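**Robot arms take on the packing-up jobs at Görtz**

Putting a lid on a box is the sort of chore most of us do while thinking about something else. At the Görtz workshop in Clatov, it has kept a small team busy since August, and they're delighted with how it's going.

The project is called Jiver. It asks a simple question: which of the fiddly little jobs in a kitchen, a stockroom or a repair shop could a machine take off our hands today, and which ones still need a person? The team has drawn up a list of 21 chores, from folding tea towels to sorting screws, and is working through them one by one. Lids are the current favourite.

"People laugh when I tell them I spent the week on lids," says Javiera Carrasco, who leads the project. "Then I ask them to do it with two fingertips and their eyes shut, and they stop laughing!"

A lid has to arrive level, or near enough, and it has to meet the rim all the way round. Tip it a little too far and one edge drops inside the box while the other rides up. A person feels that straight away and gives it a nudge. For a robot arm, the nudge is the hard part, and it's where most of the summer's work has gone.

The team has also learned to make life easier for the machine. Smooth plastic lids give a gripper very little to hold, so the ones used in the trials have a handle-like fitting on top. Timo Wendt, who looks after the tools, is quite happy to call that cheating. He points out that we put handles on saucepans for ourselves and think nothing of it.

The box in the trials is an ordinary see-through white one with a mustard-yellow lid, the kind of thing you might keep odds and ends in under the stairs. There are things in the bottom of it too, so the arm is closing a box in use, as it would have to on a real shelf.

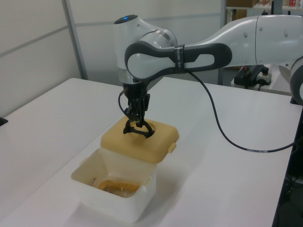 ## So can it do the chores yet?

Some of them, yes, and that's the exciting bit. The arms have now made 1,287 attempts at the jobs on the list, and Marlene Lenz, who goes through the results every Friday, says the picture has changed a great deal since the first weeks. Lifting a lid and carrying it over to a box is now routine. Setting it down squarely goes well on most days. Pressing it shut until the catches hold is still hit and miss, and she would sooner say so than dress it up.

Other chores sort themselves into odd piles. Stacking bowls was easy, much easier than anyone had guessed. Screws are fine so long as they aren't heaped on top of one another. Tea towels remain a disaster — a cheerful one, going by the noise from the workshop when a towel is being folded — and the team has put them off until the new year.

Speed is the other sticking point. Mattes Vogler, who runs the packing bench at Görtz and has packed boxes there for years, can still close three in the time the arm takes over one. He isn't worried about his job, but he would love some company on the dull afternoons. "If it does the lids and I do the thinking, we'll get on very well," he says.

## What comes next

Two things, mainly. The team wants to try lids with no fitting on top, which means a new way of holding them by the edge. It also wants to see how the arm copes when the box has been left a bit crooked or too far away, as boxes at home usually are.

Sunia, a housewares shop in the same town, has offered a corner of its stockroom for the next round of trials. Naheed Arain, the manager, has one request: she'd like the arm to start with the storage boxes that come back from customers with the wrong lids on. Carrasco has added it to the list as chore number 22.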